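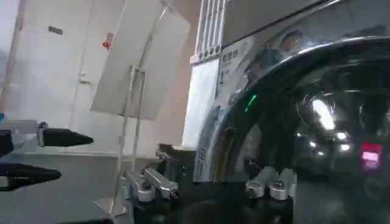
**Does the Trilness fingertip set stop a gripper from dropping its grip force after a pause?**

Only if the controller is running the January firmware or newer. On older firmware the fingertips make no difference, whatever the box says.

# Trilness Tapered Fingertip Set, black, for Pondau two-finger grippers

Sold as a pair. Fastening screws included, driver not included.

We stock these with some reluctance. The maker's sheet calls them a "complete answer to slip." We had slips with them on. Please read the fault note before you order, especially if your arm works close to appliance doors, glass or anything else you'd rather not pay for twice.

## The fault

A Pondau gripper that has been paused while holding a part can come back from the pause with its grip force set to the lowest value. The screen still shows the value you entered. The fingers stay closed, so it all looks fine until the arm moves and the part slides out.

Beltel, who distribute the gripper, first told us the cause was worn fingertips. Mirsad Yordanov on our bench fitted a new Trilness set and ran 200 pause-and-resume cycles with a smooth steel bar. The bar dropped 8 times. He put the old fingertips back on, did the same again, and got 8 drops again. We don't read much into the matching number, but it's hard to look at those two runs and blame the rubber.

After the January firmware went on, he ran 1001 cycles and had no drops. That is one gripper, on one bench, with one shape of part. We would like to see more before calling it fixed, and Beltel has not sent us any test results of its own.

## Before you run it

- Check the firmware version on the controller itself. The sticker on the box is not updated when the unit is.
- After any pause, open the gripper and pick the part up again. Don't resume with a part in the fingers on old firmware.
- Keep hands out from under the part. A protective stop counts as a pause.
- Tighten the fingertip screws after the first 50 cycles. One of ours had backed out by then.
- Re-teach your approach points. The tips are longer than the stock ones, and an old program will drive them into whatever it used to stop short of.

## What the fingertips are good for

Reaching into narrow places. The taper gets between parts where the stock pads won't go, and for light pieces with an edge to grab they do a decent job. They are poor on wide flat parts, where only the ends touch.

The Stergiou flat pads are wider and cheaper, and hold a flat part better. They have the same trouble on old firmware, as you'd expect from a fault that isn't in the pads.

## Claims we have left off this page

Trilness prints a service life figure and a "certified safe" line on the packaging. Blandine Jacquet wrote to ask which standard the second one refers to and got a brochure back. Until we get a better reply, treat these as plain mechanical parts with no safety rating, and do your own risk assessment for the whole cell.

## Returns

Unused sets can come back in the original bag. If you bought a set from us because you were told worn tips were causing drops, send it back used and we'll refund it. Include the firmware version you were on, please.

Page last changed Monday, May 4, 2020. Fault note added, service life figure removed.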